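When the Grip Wouldn't Let Go

Roswitha Baumgart keeps the worn finger pads in a jar on her desk at the Skondero workshop in Skurkville. She runs hardware there, which means she gets the call when a hand-held gripper misbehaves. In March the calls all concerned the same thing.

"People said it was sticking," she says. "You'd open your hand, the trigger would come back, and the fingers stayed shut on the cloth. Then a second later they'd snap open. If you had a thumb near the pads at that point you knew about it."

The grippers are used to record how people handle laundry and other soft goods. An operator picks up a piece of fabric, moves it, folds it and puts it down, and the recordings go to train the folding arm the company calls Seka. A session runs to 900 picks. By the end of the month 78 recordings had been thrown out, and one operator had a pinched thumb that needed a dressing.

The first guess was software. The release signal is logged, so Baumgart's team went through the logs looking for a delay. They didn't find one. The trigger and the motor command lined up every time.

"I lost most of a week on that," she says. "I was sure it was a timing bug. The previous one had been."

Next they swapped the springs. That helped for a day. Then the sticking came back on two of the units that had been swapped, and she stopped guessing and asked the operators to keep working while she stood next to them.

What she noticed was that hard items were fine. Boxes, bottles and cutlery came away clean. Knits and toweling were the trouble, and mostly when the cloth was pinched up from a flat surface and pulled tight between the pads. 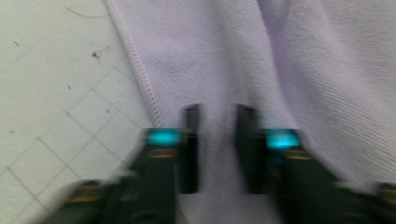
Hopkin, on the operators' side, remembers it differently and says the crew had been reporting the cloth problem from the start. According to Hopkin, the fault form had a box for the unit number and a box for the time, and no place to write down what was being picked up. The operators had also begun tugging the fabric loose with the free hand, and that was how the thumb got pinched.

Baumgart doesn't argue with that. "The form was mine," she says. "I've changed it."

When she took a unit apart she found lint packed in behind the finger, in the channel where the linkage slides. It had mixed with the grease and set into something close to felt. With a hard object the fingers closed only partway and never reached that part of the channel. With thin cloth they closed almost completely, ran into the lint and jammed. Of the 19 units in use, 7 had it badly enough to stick.

The fix was dull. The grease was replaced with a dry lubricant, a small brush was added to each kit, and the channel gets cleaned at the start of every shift. A cover for the slot is being drawn up. Operators have been told to set the tool down and cut the power before freeing anything by hand, and the release spring is now a softer one, so a late opening hits with less force.

She would have liked to catch it sooner. The same linkage is in the arm, and Seka's fingers close a good deal harder than the hand tool does. The arm was stopped for two days while it was checked. There was lint in it too, though less.

"It hadn't jammed yet," Baumgart says. "I'm not going to say it wouldn't have."

The new covers should be ready for testing once the supplier agrees on the clip.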